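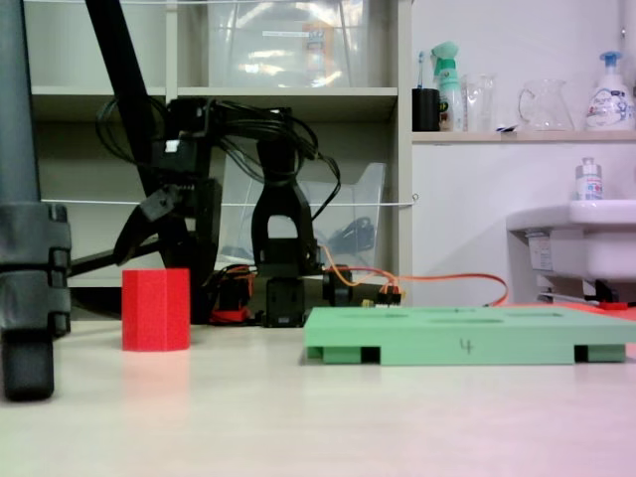

What do you get when you buy a small arm kit?

You get the arm's links, its motors, a gripper, a control board and the cables, and you put them together yourself.

Chapter 4: Choosing a Kit

I've built more of these than my spare room can hold, so let me start with the one I know best. The Joleo is a desktop arm that sells for $1157, and for that money I expected to be fussy about it (I was!). The manual is decent, the screws come sorted by size, and my only real grumble is the colour coding on the wiring page, where two of the oranges look exactly the same. My first build took two evenings and one very long Saturday-style breakfast.

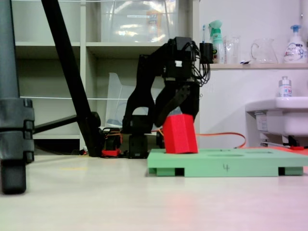
Once it's together you'll want a job for it, and I like putting a block through a hole of the same shape. It sounds like a toddler's game – and it is – but it asks for a steady grip, a sensible approach and a bit of patience from whoever wrote the program. I give every kit 80 tries at it before I form an opinion, and I write down each miss in my notebook.

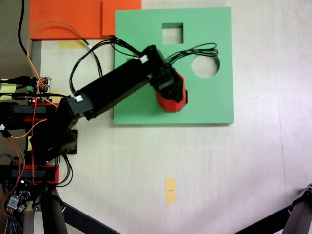 Kondness wrote to me after the last edition to say that 80 tries is too few, and that the Joleo's wrist only starts to drift after a few hundred. Fair point, so in the exercises you'll do a longer run of 800.

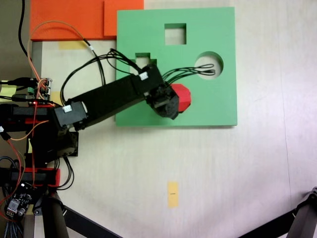 Gaetano Fiore
Author and workshop instructor

Now, what about the cheaper end? The Zemia costs $279, lifts less and has a noisier base, but I'd happily learn on one. Read section 4.1 with its parts list beside you, and mark anything you'd have to buy separately.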